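Does a Rounded Table Corner Make a Shared Room Easier to Use?
Project report, Interior Products course
Esben Vestergaard

1. Background

Furniture sellers like to say that a table with rounded corners is safer, friendlier and better suited to small rooms. The brochure we were given at the start of the course, from a supplier called Curnisetti, says all of this on one page and supports none of it. My project set out to check the smallest part of the claim: whether people walking past a table keep a different distance from a rounded corner than from a square one, and whether they like working at it more.

I expected to find very little. I should say that up front, because a person who expects nothing can be as careless as a person who expects a miracle.

2. Tables and room

Two tables were compared. The first was the Lamrani, a white rectangular table with rounded corners and narrow pale legs. The second was an older square-cornered desk that the department calls the Berkex, after the label under it. The Berkex is 6 cm longer, which I could not correct for. Both were tried in the same room, which has a brown floor and light grey walls, and both were set at an angle to the wall, as the brochure recommends for "open flow."

I have doubts about the angle. Setting a table on the diagonal leaves a wedge of floor behind it that is hard to sweep and no good for a chair. It does push one corner out into the walking area, though, and that was the corner I wanted to study.

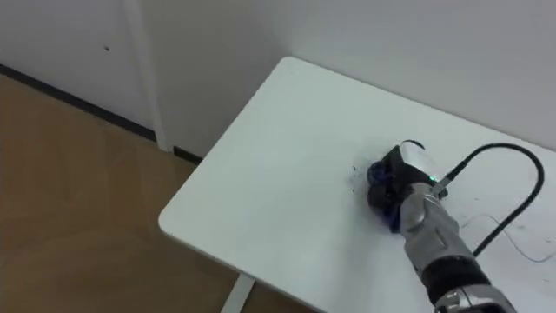 For the walking test, 29 students crossed the room past the projecting corner, carrying a bag on the side nearest the table. I marked the floor with tape and noted which strip each person's inside foot landed on. They were told the project was about bags.

For the sitting test, seven of the same students worked at each table for one class period and filled in a short form afterward.

3. Results

Walkers passed the rounded corner slightly closer than the square one. The difference was 5 cm on average, and my tape strips were not much narrower than that. I would not build a sales pitch on it. Bags touched the square corner more often, but most of those touches came from the first group through, before I moved a chair that was narrowing the path. If that group is left out, the gap mostly goes away.

The sitting forms were more interesting and less useful. Six of the seven preferred the Lamrani. When asked why, they wrote that it was brighter, cleaner and newer. One mentioned the corners, and that person had seen my project proposal.

4. Discussion

The brochure treats shape, color and finish as if they were one thing. So did my test, without meaning to. A white tabletop shows a lot of light, and the Berkex is dark and scratched. Anyone would pick the nicer table. To say anything about corners I would need two tables that match in every other way, and the only maker I found who sells such a pair, Jorkier, wanted more for the set than the course allows.

There is also a cost to rounding that sellers leave out. Papers stacked square to a rounded corner hang over the edge – two people on the forms complained of this, and both still preferred the table.

5. What I would change

Use narrower tape strips. Clear the path before the first walker. Cover both tabletops with the same paper so that color stops doing the work. I would also test the tables flat against the wall, where most people will put them whatever the brochure says.

As it stands, I can report that rounded corners did no harm in this room. The larger claims remain the supplier's to prove.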